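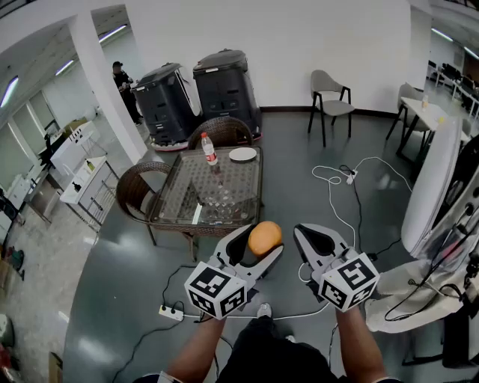

Notebook entry, April 2025: Working rules for hand-held gripper sessions
Entered by: T. Ashworth
Read and initialed by: O. Olaniyan, C. Crabtree

Purpose of entry

To record the rules applied at the glass table and to list the changes proposed for revision 7 of the Stasavwood handling procedure. Revision 6 was written for the bench in the front room and does not address a shared floor with seating, mains power and other equipment along the wall. Until revision 7 is signed by J. Blackburn, the points below have the status of local practice.

Markers

Marker cubes are to be inspected before the first take and again after any contact with the table. A cube that has turned on its mount is not to be pushed back by hand and used. It is to be removed, reseated and checked against the reference pose, and the check is to be entered on the session sheet with initials. Tape is not permitted on any printed face. Fingerprints are to be wiped off with a dry cloth only; the alcohol wipes lift the print at the corners (see the note from C. Crabtree inside the back cover).

The left and right units look alike and have been exchanged in error before. Each operator is to read the serial number aloud when picking up a unit, and the second person is to write it down. O. Olaniyan considers this excessive for single-operator work. The objection is noted and the rule stands for now.

Table and objects

The glass top is acceptable for pick-and-place tasks with light objects such as fruit. It is not acceptable for anything with a metal edge. The pattern in the glass and the wicker underneath it may affect tracking at low angles, and T. Meireles has been asked to compare the Flenura log with a log from a plain surface. No conclusion is to be written into the procedure before that comparison exists.

Objects that do not belong to the task may stay on the table only if they are entered on the sheet as background. Drinking bottles fall under this rule. An item entered as background must not be moved between the first and last take of a block. If it is moved, the block is closed and a new one is opened under the next number. Fruit is to be replaced when the peel is broken.

Floor and power
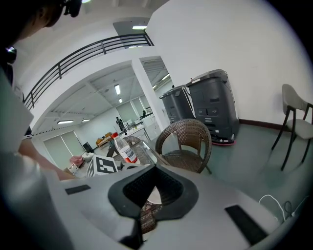

Power strips are to be kept behind the line of the operator's feet wherever the lead length allows. Where a cable has to cross the walking path, it is to be laid flat and straight, and the crossing is to be pointed out to everyone present before the start. Coiled slack in front of the table is not acceptable under the revised wording. An operator holding a unit in each hand looks at the task and cannot be expected to look down.

Closed footwear is required. Sleeves are to be worn so that they do not hang over the finger mechanism or cover the marker cube.

Other machines in the room

Any mobile robot standing within reach of the work area is to be treated as live, whatever its indicator shows. Before a session, the lead operator is to confirm with the person responsible for the machine that it will not be dispatched, and is to enter that person's name. The Stastadmont guidance sheet asks for a clearance of 2 meters. The wall position does not always allow this, and C. Crabtree is to propose wording for a reduced clearance with drive power isolated.

Persons passing through the adjoining room need not be stopped. Persons entering the main room during a take are to wait until the lead operator calls the end of it.

Records

The Radu index stood at 2,628 takes when this entry was opened. Of these, 156 have no serial number entered for one of the two units. They are to be flagged and kept, and no serial number is to be filled in from memory.

Open points

Reduced clearance wording: Crabtree.
Surface comparison: Meireles.
Serial number rule for single operators: Olaniyan to submit a written alternative.
Cable covers for the walking path: Ashworth to obtain a price, gray if available.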